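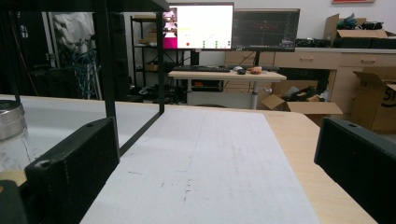
Paper down on the blond wood top, jar with the metal lid to the left. Desk and cabinet behind.

Neststead worktable and desk, four months on

Posted September 25, 2025

Bought in May, used nearly every day, so this is a proper review and not a first-week one. Quick because I've got a delivery coming.

Short version: good tables, daft instructions, the top marks if you look at it wrong. I'd buy the desk again. Worktable, probably.

What I got: the worktable (pale wood top) and the desk with the white metal legs. Both Neststead, both in what they call natural. They do a darker one, looked a bit orange on the website so no. The cabinet with the drawers is from Zernance and older, came with us from the last place. Wanted the woods to match and they near enough do. Not identical. Fine from the door.

Delivery. Two boxes, 2 days apart, second one dented at a corner. Contents OK. Driver wouldn't bring it up the stairs, fair enough, it's in the small print. Get help, the worktable top is a pig to carry on your own.

Putting it together. 16 bolts for the worktable. The leaflet shows the legs going on before the crossbar, do it the other way round or you'll be taking them off again like I did. Allen key in the box is soft as cheese, use your own. Desk was much easier, done before lunch. No spare bolts with either, bit mean at this price.

The worktop. This is what I bought it for. I cut patterns and draw on big sheets, and before this I was doing it on the floor. Height is right for standing. A full sheet lies flat and I can get at it without kneeling on anything. Surface is smooth, pencil doesn't catch in the grain even with thin paper. My old table had a groove down the middle and every long line had a wobble in it.

Edges are straight and square, handy, I line the paper up to them. Also a bit sharp. I've caught my hip on the corner more times than I'd like and I ended up sanding it down a touch.

Marks. Right. The finish is thin. Graphite comes off with a damp cloth if you do it the same day. Leave it a week and you'll be rubbing. Tea left a ring in the first fortnight which has never fully gone. It also travels, so if the table is grubby your paper gets grubby, and white paper shows everything. I wipe down before I roll out now. Have tried the Lumemano wax on one end and it does help, water beads up a bit, though it made that end slightly yellower. Should of done the whole thing at once. Will do the rest when I can clear it.

Jars live on the left. Glass ones with screw lids, for pins and clips and so on. They don't slide about, the top is dead level once you've fiddled with the feet. The feet are plastic and wind in and out by hand. One works itself loose every month or so. Annoying not serious.

The desk. Two monitors on it, keyboard, mouse, the usual bits and bobs. Doesn't sag. Doesn't wobble when I type, which the last one did, badly. White legs show scuffs from shoes but they wipe off. No cable tray, and at this price there ought to be. So everything underneath is a tangle and I've stopped looking. Harawira do a clip-on tray that's meant to fit, not tried it.

Depth is OK for screens. If you like to push the keyboard back and write on paper in front you'll be short of room. I don't bother, I just turn round to the big table.

The company. Emailed about the dented box, order no. 2710 if anyone from Neststead is reading, got a reply saying they'd look into it and then nothing. Didn't chase becuase the damage was only cardboard. If it had been the top I'd be crosser.

Price. I paid 100 less than the full price for the pair because of the spring offer. At full price I'd want a better finish on the worktable. With the money off, happy.

Good:
Flat, level, square
Pencil glides
Desk solid with two screens on

Not so good:
Thin finish, marks easily
Sharp corners
Leaflet in the wrong order
Soft allen key
No cable tray

Would suit anyone who draws, cuts, wraps, sorts, that sort of thing. Wouldn't put it in a kitchen. Wouldn't let children near it with felt tips either, not till it's waxed.

Will update once I've waxed the other end.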